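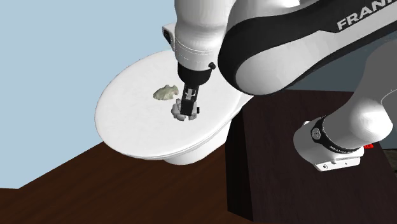 FOR IMMEDIATE RELEASE

Lornero Opens Winter Reading Season With 2,000 Free Seats, Later Hours and a New Night Bus Stop

LEDILITZ, November 26, 2022 – The Lornero, the former grain hall on the Ledilitz riverfront, opens its winter season this weekend. Readings, music, a secondhand book market, soup. Doors at noon, last entry at eight. The season runs until the ice comes off the river, whenever that is.

2,000 seats across the season are free. No code, no sign-up page, no proof of anything. Ask at the door and you get a paper ticket, first come first served. The rest of the seats are sold at the same price as last winter.

What's new this year

Later hours. The hall used to close at six on weekdays, which meant most people with jobs saw it from the outside. Weekday closing is now ten. The cafe kitchen stops an hour before that but drinks and cake carry on.

A night bus stop. The town's route along the river now stops at the grain hall gate after dark, both directions. Timetable is posted inside the main door and at the stop itself. Regular fares.

Heating. The long room has been insulated and the old blowers are gone. Anyone who sat through a quiet poem with those things running will understand why this is in a press release. Work began in October and finished on time. The balcony is still cooler than the floor so bring a sweater if you're sitting up there.

The book market

4,000 secondhand books, nearly all of them donated by Ledilitz households over the summer. Sorted loosely by subject, cookbooks and crime up front, maps and sheet music on the back wall. Prices are penciled inside the cover. Cash or card. Money from the market goes to the hall's lending shelf, wich sends books out to villages that lost their library van.

The market is open whenever the hall is open. New boxes come out each Saturday morning so early birds do best. Donations are closed for now – the storeroom is full – and will reopen in the spring. Please don't leave boxes at the gate, the rain gets them.

The program

Forty evenings in all. A mix of readings, talks and small concerts, with a few nights that are a bit of everything. Highlights:

– Opening weekend: Esirow, the five-piece string and accordion group, two sets each night. Standing room at the back, chairs up front.
– Letters From the River: an evening of real letters written by Ledilitz barge families, read aloud by local students. Repeats once in the new year.
– The Long Read: one novel, start to finish, all night. Blankets welcome. Breakfast included in the ticket.
– Ccori: the touring puppet company brings its snow play for kids, three afternoons. Suitable from age four. Runs under an hour, no intermission.
– Translators' Table: two translations of the same short story side by side, then an open discussion. Bring opinions.
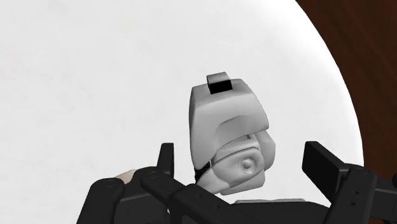

Tickets and group bookings

Single tickets are on sale now at the hall and at the tourist office on the market square. Season passes too, hall only. Schools and care homes can book blocks of seats in advance for any afternoon event, and should call the office at least a week ahead so we can set out the chairs. Helpers and companions get in free with the person they are accompanying.

The ground floor is step-free, including the book market and restrooms. The balcony is not. A hearing loop covers the long room, front rows to the middle. Large-print programs are at the desk, just ask.

About the hall

The Lornero was built to store grain and did so until the rail line closed. It stood empty for years before the town bought it and reopened it as a public hall. Last winter's season drew 2,275 visitors, the most since it opened, and the later hours are a direct result of what those visitors asked for on thier comment cards.

The hall also hosts a weekly chess club, a repair morning and the town choir's rehearsals, all of wich continue through the winter at their usual times.

Notes for editors

Press seats are available for every evening except The Long Read, where space is tight. Please ask two days ahead. Interviews with performers can be set up through the press office. Full program listing on request, by email or on paper.

Contact: Lornero Press Office, The Grain Hall, Riverfront, Ledilitz | © 2022 Lornero. All rights reserved. | Back to top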